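How to find out which of your chores a machine could do (a weekend test for ordinary homes)

Posted 27/11/2018

I get asked the same thing at every family do. "When can I buy one that tidies up?" My aunt has asked me so often that I now have a proper answer ready, and it's a bit long for the buffet table, so I'm writing it up for everyone else.

The short version is not yet, mostly, but a lot depends on which chore you mean and what your house is like. You can work out quite a bit of it yourself with a kitchen timer, a pair of barbecue tongs and a willing friend. No coding, no soldering, and you won't spend more than a couple of quid unless you need to buy the tongs.

What you'll need

A pair of long tongs, the cheap sprung sort
A thick oven glove
A timer
A notebook
A tea towel or scarf for a blindfold
One friend with patience (mine was Damián Escobedo, who was promised lunch)

Step 1. Write down what you do, in tiny bits

Pick one chore. "Tidying the living room" is far too big, so break it up until every line is a single movement. Pick up book. Turn book the right way round. Carry book to shelf. Slide book in. When I did mine I thought I'd get ten lines and I filled 2 pages, and that was before I'd got anywhere near the plants!

Don't skip the boring ones. Opening a cupboard counts. So does moving the thing that's in front of the thing you want, and if your shelves are anything like mine you'll be writing that one a lot.

Step 2. Do it with the tongs

Now do the chore again using only the tongs, one hand, other hand behind your back. A lot of robot hands are really just two fingers that open and close, so this gets you surprisingly close to the problem. Time each line from your list and put a tick, a cross or a squiggle next to it. The squiggle means "managed it but I wouldn't want to do that near anything breakable".

You'll probably find that soft things are all right. Socks are great. Cushions are fine if you grab a corner. Anything flat lying on a flat surface is a misery, because there's nowhere to get a finger under it. A thin book lying down on a shelf took me longer than the whole pile of cushions, and in the end I dragged it to the edge and tipped it. (Dragging to the edge is a perfectly good trick, by the way, and machines get taught to do it too. Write it down if you find yourself doing it.)

Smooth round things come next. Jars, bottles, vases. Squeeze too little and they slide, squeeze too much and they pop out sideways. Please practise with a plastic bottle first. I say this as someone who used to own a gravy boat.

Step 3. Do it with the oven glove

Same chore, bare tongs swapped for your hand in the glove. You've got your fingers back, sort of, but you can't feel much. This one shows you how often you rely on touch without noticing. I could push a book on to a shelf quite happily, but I couldn't tell when it had caught on its neighbour until the whole row shuffled along.

Compare the two columns in your notebook. If a line got a cross with the tongs and a tick with the glove, it's the shape of the hand that's the trouble. If it's the other way round, you were probably leaning on feel.

Step 4. Be the eyes

My favourite bit, and the one where you need the friend. Put the blindfold on, pick up the tongs, and have your friend tell you where to go. No touching, only talking. Choose a chore with nothing hot, sharp or valuable in it.

Damián started with "left a bit" and "no, other left", and within five minutes he was shouting at me about a cushion. What you learn is how much a pair of eyes has to sort out before the hand does anything at all. Is that one object or two? Is it in front of the other one or behind? Is it meant to be there, or has somebody left it?

Glass is the horrid one. Khrystyna-Mariia Palamarchuk, who lent me her sitting room for a second go at all this, has far more glass in hers than I do, and cameras do struggle with it. They may see the reflection, or whatever's on the far side, and miss the glass itself. Mirrors and shiny metal cause the same sort of bother, so put a star by anything see-through or shiny on your list.

Step 5. Move everything and start again

Get your friend to shift things about a bit. Nothing silly, just the way a room changes over a week. Then repeat step 4. If you got faster the second time, good. If you were all at sea again, you've met the thing that holds most of these machines up, which is that a factory stays put and a sitting room doesn't.

I once spent an afternoon at a packing firm called Retura, where an arm picked up the same carton from the same spot all day long and never seemed bothered. Lovely to watch. Nudge the carton a hand's width over and it closed on thin air. A person would have looked down and sorted it without breaking off their conversation. 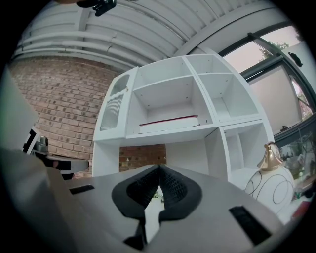 Dusting deserves its own line in the notebook, or several. On paper it's easy, you just wipe. In real life you lift each ornament, wipe, and put it back facing the way it was, and the lifting is where it all goes wrong. Try it with the tongs and a plastic cup standing in for your best vase. I gave dusting a squiggle for open shelves and a big fat cross for anywhere with ornaments on it. Watering plants came out better than I expected, as long as the can was already full and the pot was easy to reach.

Step 6. Add it up

Count your ticks and work them out as a share of the whole list. Then be strict. If a chore is 70 per cent ticks, that still leaves you getting up off the sofa for the other bits, and you might as well have done the lot. A chore is only really ready to hand over when the crosses are all gone, or when they're all bunched at one end so you can do those yourself and leave the rest.

Floors are the nice exception. My robot vacuum does a decent job and I'd not be without it, but look at what it's asking of me: I pick up the socks, I move the chairs, I empty it. It took the easy middle and left me both ends. I'm all right with that!

If you've only got time for one go, do step 2 with a basket of clean washing. Folding a T-shirt with one pair of tongs will tell you more than I can, and it makes a very good party game for anyone over 12. Leave me a comment with your score and which chore you picked, and do mention if anybody has got a fitted sheet into any kind of shape, because I gave up and put it back in the cupboard in a ball.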